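October, bench notes, propagation house

Trying to get everything down before I forget it. The heath cuttings are the main news and most of it's good, so I'm starting there.

We stuck 115 semi-ripe tips off the two old stock plants at the Tilholm end (the ones by the water tank that Mostafa keeps threatening to cut back). As of this morning 94 have roots I can see or feel. I really didn't expect that! Last year's lot sulked for months and then went brown from the bottom up, and I'd more or less made up my mind that the hairy-leaved ones just didn't want to be grown from cuttings at all.

What changed: I took them shorter, just the soft end with a little firm wood under it, and I stripped the lower leaves with my fingers instead of running a blade down. The fine hairs hold water like a sponge, and I think that was most of the rot last year. I also turned the mist down a long way after the first week — Nouhaila's suggestion, and she was right to nag me. She said if the leaves still look silvery with droplets at lunchtime, it's too much. So that's been my test, very scientific.

Mix was two parts perlite, one part fine bark, one part sieved peat. No lime, no feed. I did one row with the hormone powder left off because I ran out and was too lazy to walk to the store room, and that row looks the same as its neighbors. I don't want to read much into one row. Worth doing properly next time, with the trays shuffled on the bench so the warm end doesn't get all the credit.

Speaking of the warm end: the heat mat nearest the door is running hotter than the dial says. I put the probe in the mix and moved it along, and there's a clear step up right where the two mats meet. Mohcine Bouzid is going to swap the thermostat over with the spare. Until then please don't put anything fussy there. The rosemaries don't seem to care.

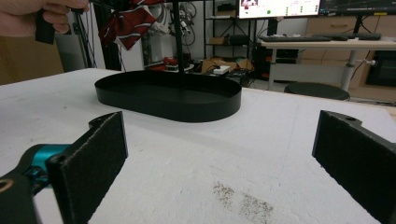 Potting on is the next thing and I'd like a second opinion. The roots on these are like hair, really, very fine and pale, and they break if you look at them wrong. I lifted a couple to check and lost half the root on one. My plan is to leave them until they hold the plug together on their own, then move the whole plug with as little fuss as I can. Maarten thinks I should go straight into the small square pots now, before they get hungry. He's grown more heaths than I have, but he grew them in a cold frame somewhere much wetter than this, so I'm going to split them. Half go now, half wait. We'll see who buys the coffee.

Water: the tap is still too hard for these. I've been using the rain barrel for all the heaths and it's getting low, so if you're just rinsing pots, use the tap, please please please. Mostafa did a strip test on both and the barrel was comfortably on the acid side. The tap was off in the other direction, and there's a white crust building up on the mist nozzles again to prove it. Two nozzles on the back line were spitting in a stream. I soaked them in vinegar overnight and they're fine now, but the whole line wants doing.

Seed. The packet from Chraibi finally came, 3000 seeds according to the label, and it's about as much as you'd get on a thumbnail. Like dust. I mixed mine with dry silver sand so I could see where it was going, sowed on the surface and didn't cover it. Half the trays had the smoke treatment first (the soaked paper discs, left overnight in rain water, then the water poured over the mix). The other half got plain rain water. Labels are yellow for smoke, white for plain. If you find a tray with no label, leave it where it is and come and find me, I know the order they went down in.

Nothing up yet and I'm not worried. I had one sowing take over 9 weeks once and it was fine in the end, even if I'd stopped looking by then and nearly tipped it out on the heap. There's a bit of green on the surface of a couple of trays but it's algae, I checked with the hand lens and felt silly for getting excited.

The stock plants themselves: one is in bud already, lots of little fuzzy clusters at the tips, and I feel a bit bad having taken so much off it. The other has hardly any. Same age, same bed, same water as far as I know. Mohcine Berrada wondered if the second one gets the light from the yard lamp at night, and it does, so we might hang some sacking on that side and see. Could also just be a lazy plant.

For the Pruvau order, they want finished plants in small pots and they've asked twice now about color. I've told them red, and that I can't promise them a shade when it comes to the seedlings. The cuttings will match the parent, so those go to Pruvau first and the seedlings can be ours to play with.

Still to do: labels for the split trays, vinegar for the nozzles, more bark (the last bag was full of big chunks and I had to sieve out nearly half). And someone has my good snips, the ones with the tape on the handle. I'd like them back by the time we start on the proteas.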